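Section 7: Clearing the desk after a shared lunch

Before you start

Welcome back, and well done for getting this far through the Carska desk guide. The earlier sections dealt with putting the table together and laying the mat, and this one is about what happens once people have been eating at it, which in our experience they will do however many times you ask them to use the kitchen. Set aside 20 minutes for your first go. You'll be a good deal quicker after that.

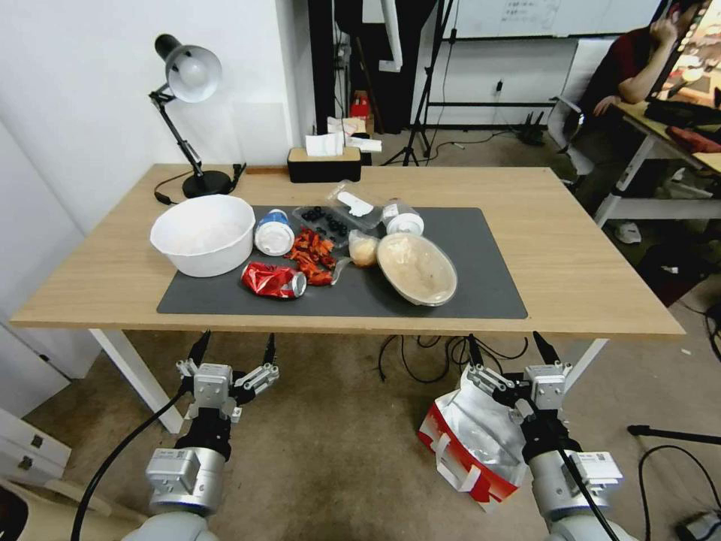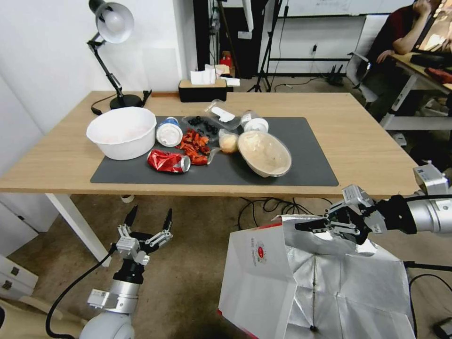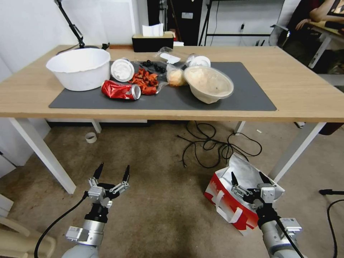
You'll need a food caddy, a bag for the recycling, a bag for everything else, two soft cloths, a little washing-up liquid and a bowl or basin you don't mind getting messy. A roll of sticky labels is handy too, if you share a fridge with other people and would like to stay on good terms with them.

7.1 Sorting the food

1. Bring your bowl to one end of the mat and leave it there. Right-handed people tend to like it on the left, so that the right hand does the fetching, but do please yourself. Rochelle Kerslake, who wrote the first version of this guide, kept hers on a chair.

2. Look for anything that can still be eaten and deal with that before you touch the rubbish. Wrapped bread or a bun will be perfectly happy until teatime if the wrapper hasn't been opened. Fruit in a plastic tray should go back to the fridge with its lid or film pressed down.

3. Check any lidded tub of cooked food with some care. Rice, noodles, mash and the like should not sit out on a desk all afternoon. If you can't find out when it was served, put it in the food caddy and don't taste it to see.

4. Write the date on whatever you're keeping. The day and month are plenty (12th July, say), and a name underneath will save a round of emails.

5. Scrape leftovers into the caddy over the bowl, so that drips land somewhere you can rinse.

Caution: dried chillies deserve a moment's respect. Sweep them together with a folded piece of card, tip them straight into a jar or the caddy, and wash your hands with soap before you go anywhere near your eyes. Don't blow the bits off the mat. Gervásio Holanda did that once in our October trial and had to go and stand by an open window for quite some time, poor man.

7.2 Cans, cups and plastic

6. Tip any last drops out of drinks cans at the sink. A can that has already been crushed often keeps a spoonful inside, so turn it upside down and give it a gentle shake. Mind your fingers on any creased metal.

7. Take the lids off cups and small pots. Rinse the lids and put them with the plastics if your council collects them. Paper cups are awkward, as many have a lining, so do look at your local rules (ours go in the general bag, which still feels a bit of a shame).

8. Put clean film and crinkly bags inside one larger bag and tie it loosely. They have a way of drifting under the table otherwise.

9. Keep any unused cutlery that is still sealed. We have a drawer for it, and somebody is always grateful on soup days!

Note: the tissue box and the lamp can stay at the back of the table while you do all this. If you find you need more room, slide the lamp by its base and not by the shade, and see that the lead isn't caught behind a table leg before you pull.

7.3 Cleaning the mat

10. Lift the mat at both short ends to make a shallow trough, carry it to the bin and let the crumbs run down the middle. With a large mat this is much nicer as a job for two.

11. Lay it flat again and wipe it with a cloth wrung out in warm soapy water. Go from the back edge towards yourself in long strokes. Sticky rings from drinks may want a second pass, and it's worth leaving the damp cloth on top of them while you see to something else.

12. Go over it with the dry cloth, then lift one side and wipe the table underneath. Wood does not care for standing water, so don't leave this until tomorrow.

13. Leave the mat propped up for 21 minutes before you put it back. Rasmus Mägi timed this in our own rather chilly office and is very proud of the figure, so we've kept it exactly as he gave it to us. A warm room will need less.

Caution: please don't use bleach, scouring powder or the green side of a sponge on the mat. It will go patchy and there's no bringing the colour back.

7.4 Last look round

Have a glance at the floor before you put the cloths away, particularly near the table legs, where small scraps like to settle on carpet. Pick them up by hand if there are any leads down there, as a vacuum cleaner will happily swallow a thin cable. Wash the bowl, dry it and put it back wherever it lives.

If a stain won't shift after two tries, turn to page 31, where Natanael Figueiredo has set out what to do for oil, berry juice and tea. Section 8 covers looking after the table legs and tightening the feet.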